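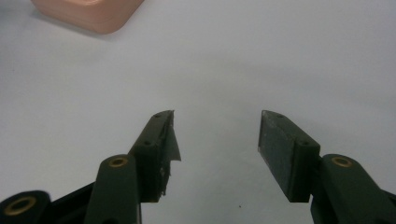

Dark green on white, with a little peach in the corner.

February 3, 2019

I have now watched 87 episodes of The Brillon House, and I would like those evenings back, except that I would spend them on the other 60. There are 147 in all. I know this because the streaming menu tells me every time I sit down, like a bathroom scale.

If you missed it, the setup is simple. Twelve strangers move into an old hotel and have to run it. They cook, they clean, they check in guests, and every week the guests vote one of them out. It started as a pretty quiet show about hotel work. The first season has a whole episode about a boiler, and I loved the boiler episode. Ohemaa Zakaria, who was the night manager and the only person who ever read the manual, spent most of it sitting on an upturned crate with a flashlight in her teeth. She got voted out two weeks later for being "kind of intense about towels."

Then came season three and the twists. Secret guests. A guest who was secretly a chef. A chef who was secretly somebody's ex. By season four they had a thing called the Midnight Checkout, where a bell rings and everyone has to run to the lobby in their pajamas and accuse each other of stuff. I timed one of these and it ran 21 minutes, in an episode that's supposed to be an hour and is really 42 minutes plus ads for mattresses.

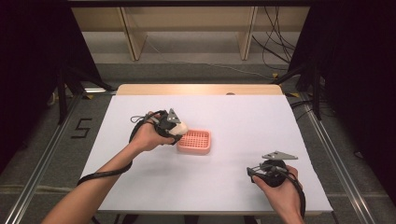 Pink basket on a white sheet, gray fin just above it.

My friend Pichit Sriwong thinks the show got better. His theory is that a hotel is boring and screaming is not, and that I only like season one because it makes me feel like a person who watches documentaries. I didn't have a great answer to that. I did point out that he fell asleep during the last finale, and he said he was resting his eyes for the reunion.

What bugs me is the editing. You get a cliffhanger, then a commercial, then the cliffhanger again, then a person on a couch describing the cliffhanger. Somebody drops a tray of glasses and I see it from five angles. And the music! A woman folds a napkin and it sounds like the submarine is going down.

I still cried when Darko left. He ran the laundry for nine weeks, never raised his voice, and hugged the dryer goodbye - so they played it in slow motion, obviously, and I fell for it, obviously.

The new season starts in April. They're moving it to a cruise ship and there's a rumor about two captains. I have 60 episodes to get through first, and Pichit is bringing dumplings.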